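Print this thread | E-mail this thread

Can a machine do the laundry yet?

divton_dave
Posted Tuesday, July 10, 2018
We do 132 pounds of wash a day at the Irby shop and folding is still all by hand. The boss wants to know if a folding machine is worth looking at. Has anyone run one on mixed clothes?

pressman32
Towels and sheets, yes. Our sheet folder has done 2000 pieces a week since November and jams maybe twice. Mixed clothes, no. You still need a person to feed it, and feeding is most of the job.

Gultevness
I think pressman is too hard on them. Picking up a pair of jeans is the easy part now. Two fingers closing on denim near one leg will hold it fine. Finding the waistband and getting both legs to lie flat is where it gets slow.

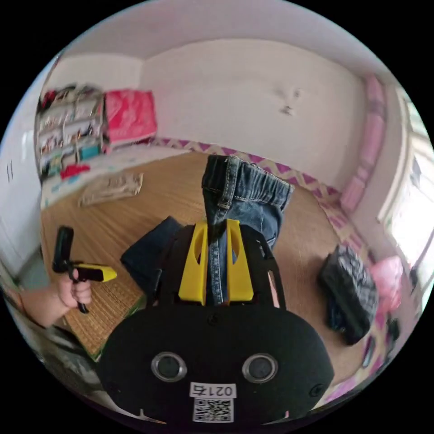 A person does that with a shake and a glance. A machine has to work out which end it has first – and jeans come off the pile a different way every time. I'd still say five years for a home unit.

pressman32
Five years is what they said when I started. I'll believe it when one turns a sock right side out.

divton_dave
So for now I tell him no on clothes and get a quote on a towel folder. Olatunji wants $985 a month to lease one.

Reader comments (3)

mo_k: That lease is high. Ask if service is included.

linttrap: Disagree on five years. Shirts maybe, jeans no.

tess_b: I'd pay for one that only did the kids' stuff.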